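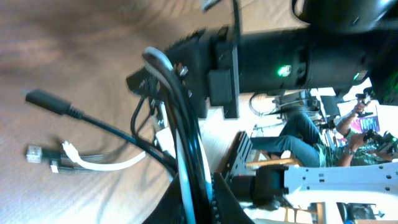
# Clerko – a written catalogue of leads, plugs and adapters

Welcome, and thank you for stopping by. Clerko began as a single spreadsheet of the cables living in one workshop cupboard, and over a couple of winters it has grown into something I'm rather fond of and would like other people to use. It's a plain-text catalogue of cables: what is on each end, what colour the sleeve is, how long it is, what it was last used for and where it ought to go when you have finished with it.

The current release has 353 entries in 9 groups. Last revised July 9, 2025.

## What you get

- `leads.csv` – the catalogue itself, one row per cable
- `groups.md` – notes on the groups and the borderline cases (there are plenty)
- `labels/` – printable tag sheets, sized for the Sombatkul wrap-round tags but fine on ordinary sticky paper
- `unknowns.csv` – the ones I have given up on for now

If you only want one file, take `leads.csv`. It opens in any spreadsheet program, and I've kept the column names short so that they fit on a small screen beside the box you're sorting.

## Columns

| Column | Meaning |
|---|---|
| `tag` | Number written on the paper tag |
| `end_a`, `end_b` | Connector at each end, in everyday words |
| `sleeve` | Colour of the outer covering |
| `length_cm` | Measured plug to plug, pulled gently straight |
| `group` | Network, power, audio and so on |
| `home` | Drawer, hook or tub |
| `state` | `good`, `tired`, `untested` or `retire` |
| `remarks` | Anything else, often at some length |

The everyday words in `end_a` and `end_b` are deliberate. A network lead is down as "Ethernet, clear plastic" if the plug is the see-through sort, and as "Ethernet, booted" if it has a rubber sleeve over the clip. Round power plugs are "barrel", with the outer width in the remarks if I had the callipers to hand. Small white plugs gave me more bother than everything else put together, as so many look alike until you try one in a socket, so please read the remarks before trusting those rows.

## How the sorting is done

I spread a pale cloth over the table first. Black leads show up beautifully against beige, white ones slightly less so but still far better than on bare wood, and little plugs don't skitter off on to the floor. Then:

1. Lay the leads out with the plugs pointing the same way where they'll allow it.
2. Untangle from the plug end. Pulling at the middle of a knot makes it worse.
3. Write both ends down before measuring.
4. Test what can be tested, and mark the rest `untested`. A guess is no use to the next person.
5. Coil loosely, tag it, put it away.

A session is usually one tub. Two is possible with a good pot of tea, but my handwriting suffers and I've had to redo whole pages.

Bundles that belong to something in use stay where they are. I note them in the remarks as "in service" and leave them out of the length figures, and I would gently ask contributors to do the same – nobody thanks you for unplugging a thing to measure it.

## Known gaps

- Lengths over 100 cm are less dependable than the short ones. My good tape stops there and I have to move it along.
- Sleeve colours were noted under lamplight in December, and a few of the greys may well be tired whites.
- Audio leads are thin on the ground.
- Anything marked Zorow in the remarks came in a job lot with no paperwork, and the `group` value is my best reading of the plugs.

## Related lists

Sitis is the sister list, covering the tubs, hooks and drawers themselves. The `home` values here match its names exactly, so the two files can be joined on that column without any fiddling.

## Adding your own

Additions are very welcome, even a single lead. Copy the header row, fill in what you know and leave the rest blank. Tag numbers ending in `x` are free for visitors to use, and I'll give them a permanent number when I next sit down with the file. Corrections to old rows are just as useful, particularly for the small white plugs.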